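Clearing out the medicine drawer

Every February the Madigan residents' group reminds us to go through our old pills, and every February most of us mean to. This year the reminder has come early, along with a glossy leaflet from a firm called Dreltau, which would like to sell us an app to do the remembering. It costs 50 dollars a year. I have my doubts.

Enda Tierney tried it for the Bramholm Road households and came back fairly keen. You type in each box and its date, and the phone buzzes when something is due to go. Fine, but somebody still has to do the typing. Enda's house had 74 items to enter. By the time you have held each packet up to the lamp and squinted at the date, you could have thrown the old ones in a bag and been done with it.
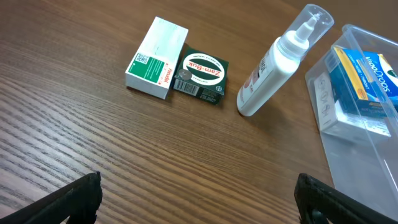 Medicine packaging on a wooden table.

The leaflet also says the app "cuts household waste by up to 77 percent." Up to is doing a lot of work there. I wrote to ask where the number came from and got back a second copy of the leaflet.

Marthinus Zwane, who worked behind a pharmacy counter in Brirkstead for years, thinks the trouble starts earlier, with people buying a new box of something they already have at home. He would like us all to look in the drawer before going to the store. I can't see how anyone would make money out of that, so I doubt we'll get a leaflet on it.

Anyone who wants to try the app can borrow Enda's login until the trial runs out. The rest of us can ask at the pharmacy whether they take old medicine back, and what they want done with the boxes. Please don't leave bags on the step outside the hall again.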